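Ticket: Monthly deposit taken twice, then stuck as "pending allocation"
Product: Brumen savings and investing app
Opened by: Cleiton Frota
Status: Solved by customer
Priority: Normal

Hi all,

Posting this as one long ticket as I've been adding to it as I go, and the support form kept eating my line breaks. Sorry in advance!

I've got a stocks and shares account with Brumen, set up in May, with a standing order of 500 a month going into the Jendero global tracker fund. The first month was fine. The second month the money left my bank (I'm with Aguiar) on the 5th like it should, and then the same amount left again the next morning. So that's two lots gone, and when I opened the app it showed one lot invested and the other as "pending allocation" with a little grey clock next to it.

What I tried first

Logged out and back in. No change. Deleted the app and put it back on, which meant setting up the fingerprint login all over again, and still no change. Tried it in the browser on my laptop and got the same grey clock, so at least it wasn't my phone.

Then I tapped on the pending line and it came up with "Error 19 - instruction mismatch". I searched the help pages for that and got an article on changing your surname. Not much use to me.

First reply from support

They said pending money normally clears by itself and to wait until the next dealing day. Fair enough, I waited. It didn't clear. I wrote back with my statement attached and they asked me whether I had more than one payment set up. I said no, quite firmly I'm afraid.

What I found at the bank end

I did have two. Aguiar lists standing orders on one screen and Direct Debits on a completely different one, and I'd only ever looked at the first. When I signed up, Brumen had offered a Direct Debit through their payments people, Fluvisance, and I must have said yes to that as well as making my own standing order. It doesn't say Brumen anywhere on it, just FLUVISANCE and a string of digits, so my eye slid straight past.

The mismatch error makes sense to me now. My plan is set up for one payment a month. The second one turns up with nothing telling the system what to buy, so it sits there in cash.
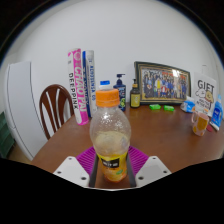 Cancelling the Direct Debit was the easy bit, and I kept the standing order as I like being the one who pushes the money out. Moving the stuck cash took longer. You have to go to Account, then Cash, then "Assign to plan", and that last button only shows up if your plan total is under 3000, or at least it only showed up on mine once I'd sold a tiny bit to get below it. I did all this at the kitchen table, with an orange-capped bottle of something pale and yellowish for company and the top part of it already empty, and finally got the confirmation message. The grey clock went away overnight and the fund balance looks right.

Update, Sat 20 July: this month's payment went out once, landed once and was invested. No error.

Two things I'd still like somebody at Brumen to look at, please. Could the error 19 text say "we've received an extra payment", if that's what it means? And is the 3000 limit on that button meant to be there? I can't find it written down anywhere, and I'd rather not sell units every time just to make a button appear.

Happy for this to be closed once I've had an answer on the button.

Thanks,
Cleiton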